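In praise of the town repair morning

Every second Saturday the old library in Prirklow opens its side door at half past nine, and by ten there's a queue down the ramp with toasters in it. I love this queue. I've stood in it with a lamp, a rucksack with a dead zip and a radio that only picked up one station (not a good one), and I'd stand in it with nothing at all if they'd let me, just for the talk.

My argument is a simple one: every town should have a repair morning, and the council should pay for the room. Ours costs 700 pounds a year in hire, which is less than Prirklow spends on the hanging baskets outside the bank. I like the hanging baskets! But they don't fix kettles.

People say the sums don't work. Why spend an hour on a hairdryer you could replace for 23 pounds? Well, whose hour is it? Mine was going to be spent looking at my phone. What I got was a lesson in where the fuse lives, a cup of tea strong enough to stand a spoon in, and a long chat with a retired bus driver about the roads out of Edmont in winter. The hairdryer works too, though it smells a bit of dust when you first switch it on.
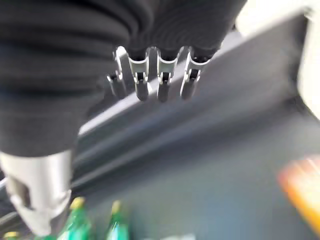
The other thing I hear is that young people won't be interested, and I think that's plain wrong. The sewing table is full of them. They come in with jeans and coats from the charity shop and want to know how to put a patch on so it shows, in bright thread, with the stitches as big as you like. I was brought up to hide a darn. Watching a lad of sixteen choose orange wool for a grey elbow cheered me up for the whole of May.

And things are still made to be mended more often than you'd think. My Demissie sewing machine is older than I am and comes apart with one screwdriver. My newer vacuum cleaner is glued shut, and I do get cross about that. If a maker wants my money, I'd like screws, please, and a drawing of what's inside, and spare parts for longer than 2 years. We should all ask that question in the shop, out loud, before we buy. It's a bit embarrassing the first time and then rather good fun.

So yes, I'm asking for 700 pounds and a key to the side door, here and in Fakov and in any other town with a spare room and a few long tables. Write to your councillor. Find out who locks up. And if you've a toaster in the cupboard under the stairs waiting for you to feel guilty enough to bin it, bring it along. Doors at half past nine, and get there early if it's electrical.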